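Home | Studies | Join in | Contact

Wanted: cap wearers who doubt it

Everyone in Harndale seems to know that caps make you go bald. I have yet to see proof. I need 19 adults who wear a cap most days and 19 who never do, for one scalp photo in June and another a year later. Pay is $97, after the second photo. If you sell hair tonic, please don't apply. I expect a dull result and will print it either way. Write to the Ferham desk.
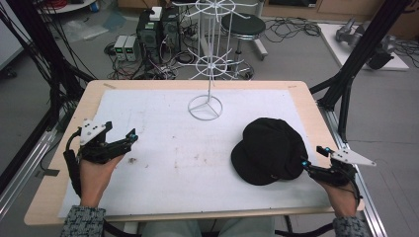
Imtiaz Kumarasinghe

878 shares | Contact the Ferham desk | Back to top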